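Fio sobre pele seca de quem toma banho quente demais, faz tudo com pressa e mesmo assim quer ter canela apresentável em novembro. Sou eu, prazer. 🧵

1/ Passei o inverno inteiro com a perna parecendo chão de sertão e resolvi levar a sério os cuidados com o corpo. Rosto todo mundo cuida, né? Sete passos, sérum disso, sérum daquilo. Do pescoço pra baixo era um hidratante qualquer, quando eu lembrava.
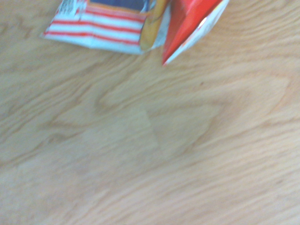

2/ Comecei pela esfoliação e já aviso que eu fazia tudo errado. Esfregava com bucha vegetal todo santo dia, com força, achando que quanto mais ardesse melhor. Minha pele estava era irritada, coitada. Agora faço uma vez por semana, na sexta à noite, e a diferença no toque é absurda!!

3/ O esfoliante que estou usando é o de açúcar da Ekodo. Grão fininho, cheiro de laranja bem discreto, pote de 300 g que rende demais. Passo com a pele já molhada, em movimentos redondos e leves, e demoro mais no joelho, no cotovelo e no calcanhar.

4/ Atenção pra quem se depila: no mesmo dia não, pelo amor. Fiz uma vez lâmina + esfoliante + creme com perfume e fiquei sentada na beira da cama abanando a perna com uma revista. Hoje deixo um dia de intervalo e vivo em paz.

5/ Banho. Eu sei, ninguém quer ouvir isso. Mas baixei a temperatura e cortei o tempo pra 5 minutos (tá, nos dias de lavar o cabelo passa, não sou de ferro). Sabonete só onde precisa: axila, virilha, pé. Na canela, a espuma que escorre já resolve.

6/ E a toalha! Eu me secava como quem lixa porta. Agora encosto, aperto de leve e deixo a pele meio úmida de propósito, que é a hora do creme.

7/ O creme, então. Testei três nos últimos meses e vou contar tudo, comprei todos do meu bolso.

8/ Gilance, o de tampa verde: textura de iogurte, some na pele em segundos, ótimo pra quem detesta sensação grudenta. Usei no calor e amei. Pra perna muito seca achei pouco, no fim da tarde já sentia repuxar.

9/ Van Beek, a manteiga corporal: densa, densa, densa. Tem que esquentar na mão antes, senão não espalha. No calcanhar foi maravilhosa, passei de noite com meia de algodão por cima e acordei com pé de gente. No corpo todo eu não aguento, me sinto uma assadeira untada.

10/ Sundholm, a loção com ureia: minha preferida de longe!! Não tem cheiro, não mancha o pijama e aquelas bolinhas ásperas que eu tenho na parte de trás do braço desde a adolescência deram uma boa acalmada. Sumir não sumiram, mas já uso regata sem pensar nisso.

11/ Só não passem creme com ureia logo depois da depilação, nem em machucadinho. Arde. Arde MUITO. Aprendi na axila – não recomendo a experiência.

12/ Me perguntaram do óleo: gosto por cima do creme, no inverno, e bem pouquinho. Sozinho na pele seca, em mim, dá um brilho lindo e meia hora depois a secura continua lá embaixo.

13/ Mão também é corpo, viu? Deixei uma bisnaga do lado da pia da cozinha e outra na bolsa. Passo depois da louça, empurro a cutícula com a própria toalha e pronto. A manicure reparou antes de mim, fiquei toda boba.

14/ Protetor solar no colo, no pescoço e no dorso da mão todo dia de manhã. Fator 30 foi o mínimo que a dermato me pediu, e pra praia ela mandou subir. Reaplico quando saio pra almoçar. No começo esquecia sempre, aí pus alarme no celular com o nome "MÃO!!" e o pessoal do trabalho já acha normal.

15/ Quanto tempo até ver resultado? A maciez eu senti na primeira semana. O aspecto esbranquiçado da canela demorou bem mais, foi sumindo devagar, e voltou rapidinho quando viajei e fiquei 5 dias sem passar nada. Constância, gente. Chato, mas é.

16/ Minha rotina resumida, que sei que vão pedir: banho morno e curto, toalha de leve, Sundholm na perna e no braço, Van Beek no pé antes de dormir. Sexta tem esfoliante. Tudo isso leva menos tempo do que eu gasto escolhendo série.

17/ Se a sua pele coça muito, racha ou fica vermelha em placas, vai na dermato antes de comprar creme, tá? O que funcionou na minha canela pode irritar a sua. E testa produto novo num pedacinho do antebraço primeiro, sempre.

18/ Ah, e dica pra aproveitar o restinho: quando o tubo não solta mais nada, eu corto no meio com tesoura. Tem creme pra vários dias ali dentro! Guardo com uma metade encaixada na outra pra não ressecar.

19/ Agora estou de olho em desodorante sem perfume, que o meu anda brigando com a lâmina. Quem tiver um bom pra axila sensível me conta aqui embaixo, leio todas as respostas e depois faço outro fio com o que eu testar 💛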